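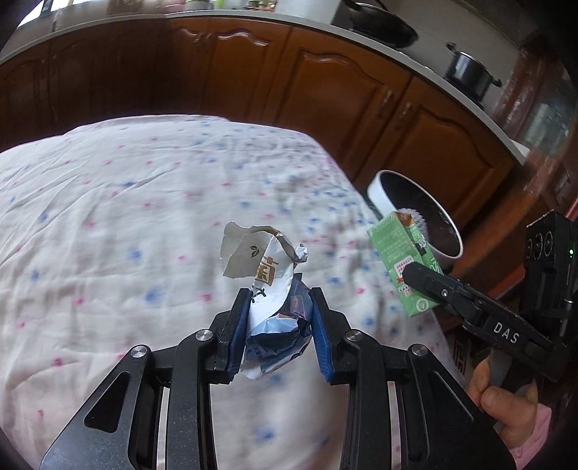 Clolcombe Words is a list of the everyday words people in and near Clolcombe use for ordinary household things, with a note of what they mean and how they sound. I started it as a text file on my own laptop and it has got rather out of hand (in a good way!). The sort of thing I'm after is very small. Take a crumpled bit of packaging like the one held up over the white cloth: I'd say "wrapper", my neighbours say "crinkle", and up the hill in Greltden you'll hear "scrumple" or just "bit of rustle". All of those are in the list, and so is the one that means the noise it makes when you're trying to be quiet in a cinema.

Search words, places, notes Go

2023-09-21
by Miyuki Hoshino

What you get

There's one main file, words.csv, with 800 entries, and a much smaller one, sayings.csv, with 200. They're both plain comma-separated text, so they should open in whatever you use for spreadsheets. If the accents come out as gibberish, tell your program it's UTF-8 and try again. I've lost whole evenings to that.

The columns in words.csv

- word: the word itself, in lower case
- meaning: my best go at it in plain English
- sounds_like: a rough respelling, e.g. "SKRUM-pul"
- place: Clolcombe, Greltden, both, or unsure
- heard: whether I heard it said out loud or somebody wrote it down for me
- notes: gossip, mostly

sayings.csv has the same columns except for sounds_like, as I couldn't face respelling whole sentences.

About the spelling

Most of these words have never been written down by the people who say them, so please don't treat my spelling as gospel. I went with whatever a reader from outside would be most likely to say correctly first time. "Flumpet" (a cushion that has gone flat) could just as well be "flumpit", and there's a family on the Greltden road who are quite firm about the second one. Where I had two spellings and couldn't choose, the second is in the notes column.

How it was gathered

Chatting! Shop queues, bus stops, a lot of kitchens. I also put a paper form out in Karpenko, the café by the bridge, and people filled it in over their tea, which is why so many of the words have to do with cake. I never recorded anyone. Names aren't kept anywhere in the files, and if somebody asks me to take a word out I take it out.

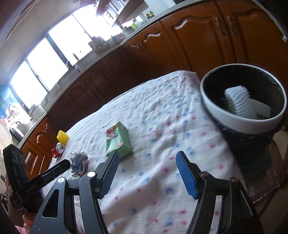

Rin Yokoyama wrote to say that "crinkle" isn't a Clolcombe word at all, that her gran said it in a town the other side of the county, and could I please mark it unsure before somebody puts it in a book. She also wanted to know why there was nothing for the crust at the end of a loaf.

Fair enough on the first, Rin. It's now marked unsure, with your gran in the notes (unnamed). As for the crust, I've got "nobbin", "heeler" and "doorstop" sitting in a notebook and they'll go in with the December update.

Things I know are wrong

Plenty of the entries are from older people, and I've hardly anything from anyone at school. The place column is shaky, too. People move house, they marry someone from Greltden, and after a while they can't tell you where they picked a word up. And there's far too much about food and next to nothing about sheds.

The sounds_like column is by my ear only. If you're doing proper work on sounds, please don't lean on it.

Using it

Help yourself. Drerik, the word game some of you play on your phones, has already asked for the short words and I said yes. All I'd like is a mention of where the list came from, and that you don't pass it off as a full dictionary of how anybody talks.

Sending me a word

Open an issue with the word, what it means and where you heard it. A sentence with the word in it helps me no end. Or leave a form in the box at Karpenko, I empty it whenever I'm in for a scone.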